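Section 4. Preparing and Filling the Paper Tray

4.1 Purpose of this section

This section explains how to form the paper tray supplied with the Pladisine Sorting Set and how to fill it with mixed small items. It applies to all sets with a part number beginning 2456. Users of the earlier Rirero set should follow the instructions printed inside the lid of that set, as the paper sheets differ in size.

The tray is intended for light household objects only. The total weight of the contents must not exceed 2000 grams, and no single item may weigh more than 200 grams.

4.2 Before you begin

Clear a flat, stable tabletop and wipe it down. Have the following at hand:

Brown kraft paper, one large sheet for the walls
Brown kraft paper, smaller pieces for the floor
Black tape
Scissors
The items to be sorted

CAUTION: Do not form the tray on a surface that is hot or close to an open flame. Kraft paper burns easily.

4.3 Forming the tray

1. Crumple the large sheet firmly and open it out again. Repeat until the paper bends without springing back.

2. Lay the sheet on the tabletop and gather the outer part upward into a low wall. The tray should be approximately round. Exact symmetry is not required.

3. Fold the top of the wall over to make a rim. Press the folds down with the palm of the hand.

4. Fix the rim with short strips of black tape wherever the folds open. Tape is needed only in these places; a continuous band makes the wall stiff and difficult to reshape.

5. Tear the smaller pieces by hand, flatten them, and lay them over the floor of the tray so that they overlap.

NOTE: The torn edges may stand up slightly. Press down any flap large enough to hide an item completely, unless the tray is being prepared for the search activity in Section 6.

4.4 Filling the tray

6. Select items that differ clearly from one another in shape and feel. A suitable mix includes something hard, something soft, something flexible, and something made of metal.

7. Place the flexible item first. A rope toy should be opened into a long loop across the middle of the tray, with both ends left free.

8. Place the remaining items over and beside the rope. Contact between items is permitted and, for most activities, preferred.

9. Set keys and other flat items close to the wall. They may be tucked partly beneath the folded paper at the rim.
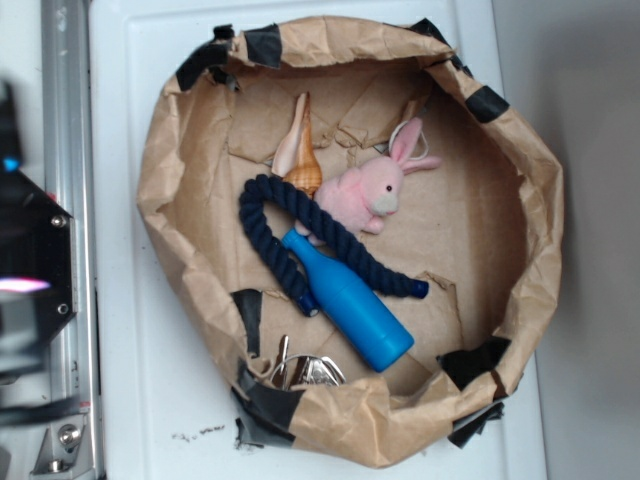
10. Check that every item can be lifted out without tearing the floor lining. If a piece of lining comes away with an item, replace it before continuing.

11. Record the contents on the Darwish inventory card and keep the card with the set. Items are to be listed by name and color.

CAUTION: Natural seashells can chip and may have sharp edges. Inspect each shell before use and discard any that is cracked. Small items such as keys and bead eyes on plush toys are a choking hazard. The filled tray must not be left within reach of children under three years of age.

4.5 Inspecting rope items

Rope items wear faster than the other contents and should be inspected monthly. Hold the rope under good light and examine it from one end to the other. Check the following points:

The strands should remain tightly twisted along the full length.
The end caps should be secure and should not turn when pulled gently.
Light fuzz on the surface is normal wear. A broken strand is not, and the rope must be withdrawn.

Loose fibers may be trimmed with scissors. Do not pull them, as this can draw a strand out of the twist. Rope items may be hand washed in cool water with Flollex mild soap and must be dried fully – preferably overnight – before they are returned to the tray. 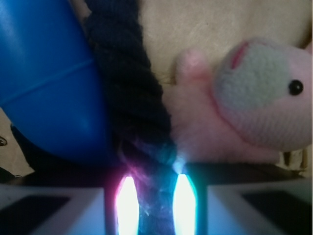
Figure 4-2. Twisted rope, surface texture and loose fibers.

4.6 Storage and replacement

Remove all items before storing the tray. An empty tray may be kept on an open shelf, but nothing should be stacked on it. If the walls sag, they may be crumpled and folded again as described in steps 1 to 4. Replace the paper when it has become damp, stained, or thin at the folds. Used paper without tape may be recycled where local rules allow.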